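## 4. What the low cabinets are used for

We began this part of the study with the idea that a low office cabinet is a simple thing, and that once we had listened to people talk about theirs we would have a short section to write. It has grown into the longest in the paper. The people at our three sites (the Prirnora reading office, the Erkis project room and the Shehata archive) were generous with their time, and they had a great deal to say about doors, shelves and keys, much of it while kneeling on the carpet with us.

### 4.1 The binder and the shelf

Standing is the usual posture for a ring binder. It is made for it: the spine carries the label, and a row of spines can be read from across a room. Even so, we kept meeting binders that lay on their sides, and at first we put this down to haste. Wian Fourie, who carried out most of the visits, argued early on that we should take the flat binder more seriously, and after some back and forth the rest of us came around to his view.

A binder that has neighbors can stand up. One without neighbors leans, slides and ends up on its face, so a person who has met this problem once or twice will simply lay it down and be done with it. The cabinets in the Erkis project room show the arrangement well (Figure 3). The binder rests on the one shelf, with its spine edge toward the door opening, and the compartment below has nothing in it. We had expected people to fill a cabinet from the bottom, where heavy things are usually said to belong. In the interviews, though, the shelf was nearly always called the "real" place and the space beneath it was kept for later, for boxes that might come, or for nothing in particular. One woman told us, quite happily, that she had been saving hers for six years.

**Figure 3.** Low storage cabinets in the Erkis project room, side by side on carpet tile. The left door of the right-hand cabinet is open; a dark navy-blue ring binder lies flat on the shelf.

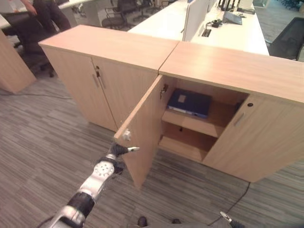 Labels deserve a word of their own. Where binders lie flat, the label on the cover can matter as much as the one on the spine, and several people had started writing on both. The habit seems to spread from desk to desk without any rule behind it. At Shehata the older binders were labeled on the spine only, and the staff there would pull one halfway out, tilt it, read whatever they could, and push it back in, often with a small sigh that we came to look forward to on the recordings.

### 4.2 Doors, handles and locks

Paired doors raise a question that we had never thought to ask before this project, namely which one gets opened first. In a good many office cabinets one door has to move before the other, and people learn this so thoroughly that they can no longer tell you about it. When we asked, they looked at their hands. Madhu Yadav had the good idea of asking them to explain the cabinet to a new colleague, and then the answers came easily, along with warnings about shins, chair casters and cables on the floor.

The open door itself takes up more room than most floor plans allow for. A low cabinet is often set against a walkway, and its door swings out at knee height, below the line of sight of anyone carrying a stack of papers. People had made their peace with this in different ways. Some closed the door after every single visit, others left it standing open all morning and walked around it.

Locks were a gentler subject than we feared. Of the 75 people who answered our written questions, only five said that they locked a low cabinet at the end of the day. The others either had no key or knew roughly which drawer it had gone to live in. Nearly all of them still wanted the lock to be there, and we would ask furniture makers not to read our numbers as an argument for leaving it off.

### 4.3 The top as a second desk

Every cabinet of this height has a flat top, and every flat top in a working office gets used sooner or later. We treated tops and desks as one family of surfaces in our coding, along with the side tables and benches, for the plain reason that people moved between them so freely that any line we drew had to be redrawn by lunchtime. Light wood grain was common among these surfaces, and respondents liked it: it was described to us as friendly, calm, and forgiving of dust.
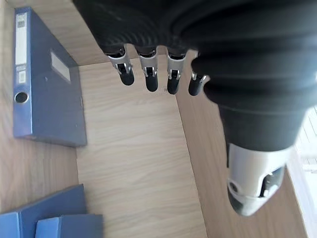
Where two cabinets are pushed together, the seam between their tops becomes a border of sorts. In shared rooms people spoke of "my side" and "the other side" even when both cabinets belonged to the same team and held the same kind of paper. Pens were said to vanish into wider seams. We return to shared surfaces in Section 5, where the Omudier questionnaire lets us compare these accounts with those of people who work mostly from home.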